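Notebook, July, desk clear-out, day two

Started 9:40, which in this group counts as early.

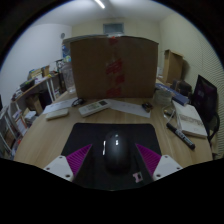 The rule we agreed on is that anything living on a desk has to justify itself to one other person. Chenxi Tang drew the short straw and got me.

Mouse and mouse pad: keep. No argument, though Chenxi asked why the pad gets a bigger share of the desk than my notes do. Fair.

Big cardboard box with the red tape: came over in the move from Drorkach and has been at the back of the desk ever since, doing good work as a wall. I have grown fond of it. Chenxi has not. Shengli thinks it's the spare cable stock, Yaqin thinks it's Gilang's, Gilang denies everything. To be opened after lunch with witnesses.

White remote-like thing: tried it on the AC, the projector and, out of spite, the AC again. Nothing. New batteries, still nothing. Goes in the orphans drawer, where it will meet 17 others.

Sheet of paper: keep until I remember what it's for. Chenxi allowed me until 4:00.

Small dark thing with the metallic-looking bits, on the paper: Chiharu may want it. Put in an envelope with her name on it so it can be her problem.

3:15. Box not opened. Gilang has the good knife and is over at Irnemura until tomorrow. Moved it six inches left and wiped behind it. Wood is paler there.

To do: label for the orphans drawer, ask Yaqin about shelf space, find out who keeps buying tape.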